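Teaching Two Arms to Share a Desk
Final report, summer robotics project
Team Cropper: Hayley Fothergill, Kedir Dinsa, Harsh Pathak
Advisor: Leanne Pickering

What we wanted to do

Our plan was simple to say and pretty hard to code: get a two-armed robot in simulation to pick things up from a cluttered desk without the arms getting in each other's way. We split the software into a planner and a controller. Kedir wrote the planner, Harsh took the controller, and I (Hayley) built the random scene tool, which was the most fun I've had writing Python all year!

The scene tool

Every time an episode starts, the tool changes the wall and floor textures, the tabletop, the objects and the tilt of the head camera. Some of the results are really ugly, and we love them. The idea is that if the vision code sees enough strange rooms, it stops caring about the room and pays attention to the objects. We made 2,075 scenes in all and held back 508 of them for testing. 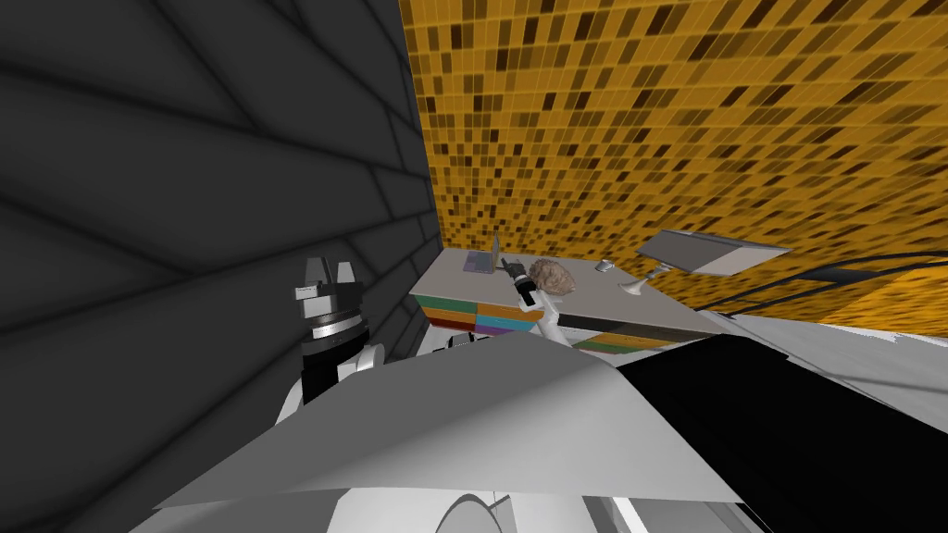

The planner treats each arm as a chain of capsules and checks the distance between every pair before it agrees to a path. Our first version checked only the grippers, so the forearms would happily cross and lock up (we watched this happen a lot). Checking the whole chain slowed planning down, but Kedir got most of the speed back by skipping pairs that can't reach each other from where they're mounted.

What went wrong

Our biggest bug was in the camera transform. We tilted the camera at the start of an episode but kept using the old, untilted pose to turn pixels into positions, so every grasp landed a little off to one side. It took us nearly 9 days to find and one line to fix. Tia Birkett from the Rernanley team spotted it when she asked why all our misses leaned the same way. Thank you, Tia!

We also found that shiny things are harder than fuzzy ones. The depth noise we add gets worse on metal, and the grasp scorer would pick a spot floating just above the rim of a cup.

What's next

Harsh wants to let one arm hand an object to the other, which means the planner has to allow the grippers to get close on purpose. I'd like to add 20 more textures and moving lights. The code and the test scenes are in the Cropper folder on the class drive, and the readme covers setup.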